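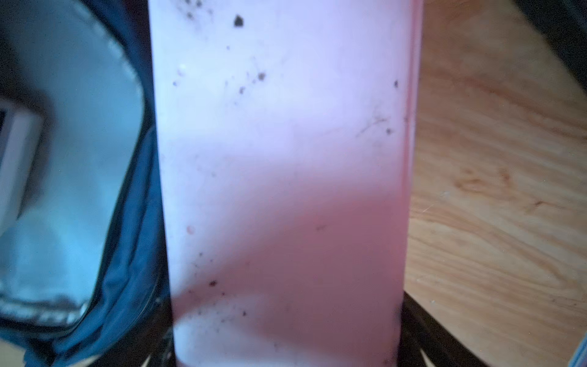 Frosted plastic, with specks of dirt.

Mended for life, if you read the small print

Beca Pumphrey wants me to pay her a monthly fee so that I never have to throw anything away again. I have been promised this before, usually by people selling saucepans, and I tell her so before I have sat down.

"Fair enough," she says. "I'd be the same. I've got a drawer full of lifetime guarantees at home and most of the firms are dead."

Her scheme is called Ledatberg. It began in a former shoe shop in Phelan, and for a monthly payment it will mend whatever members bring to the counter, within limits. The limits run to four pages. I had read them on the bus, and I wanted to know how "anything you own" on the poster had become "small household goods, luggage, clothing and certain lamps" by page two.

"The poster was written first," Pumphrey says. "Then somebody brought in a boat engine."

She laughs, but she doesn't offer to change the poster. When I press her, she says the wording is being looked at and that most people understand what is meant. I'm not sure they do. A neighbour of mine joined in the spring believing her washing machine was covered, and has so far had one lampshade rewired for her money.

Pumphrey spent years on the other side of the business. She worked in the claims office at Trunivis, which sold extended cover on electrical goods until it was wound up, and she is frank about how it made its living. "You sold the cover at the till, when people were tired. Then you relied on them losing the receipt. That was it, really. That was the whole business." On her team they turned down 80 claims in a typical week. She says she signed off plenty of those herself.

I ask whether a subscription is so different. A gym does well out of members who never come. Surely a mending shop does well out of members whose things refuse to break.

"Yes," she says, after quite a long pause. "It has to, or the sums don't work. I won't pretend otherwise. But if you do come in, I don't get a bonus for sending you home again."

There are about 300 members at the moment. She won't say how many have never brought anything in, although she clearly knows, and she wouldn't let me see the accounts. I was shown the job book, a thick ledger in several people's handwriting. It is full of toasters. 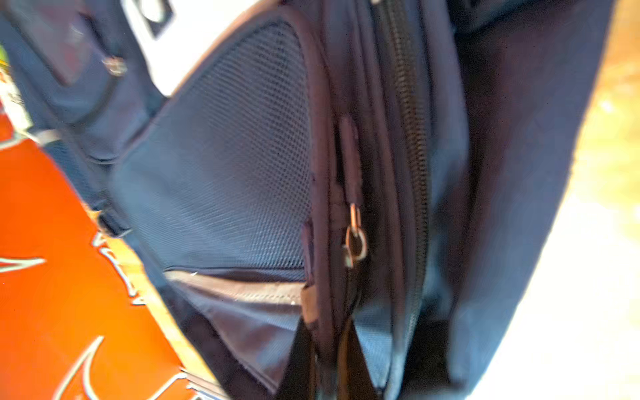
Issue 80, page 7

We move on to what can't be mended, a subject she enjoys more than I expected. Brittle plastic is hopeless. Glue holds for a week and then the crack starts again next to it. Flat-pack furniture that has been moved house twice is generally past saving. Bags she likes, because a bag nearly always fails at the zip or the strap, and both can be replaced by anyone with a strong needle and some patience.

So why should anyone pay her to do it? A new slider for a zip costs less than a sandwich, and there are plenty of free lessons online.

"Have you ever changed one?" she asks.

I have not. I have, though, owned a coat with a broken zip for 7 winters, and I say that this proves I can manage without either of us.

"It proves you've been cold," she says.

She is harder to pin down on waste. The Ledatberg leaflet says members "keep tonnes out of the ground", and I ask how many tonnes. She doesn't know. Has anything been weighed? It hasn't. The line came from the designer, who took it from a leaflet for something else. To her credit she looks uncomfortable, and gets a pen out and crosses it through on the copy in front of me, but there is a box of them by the door.

A second counter opens in Surton in July, in a unit next to the bus station. The rent there is higher and the fee will go up for everyone, Phelan members included, which is on page three of the terms. Pumphrey says people were told by letter. My neighbour says she had no letter.

I ask if I can join for one month, get the coat done and leave.

"Minimum term's three," Pumphrey says. "Page one."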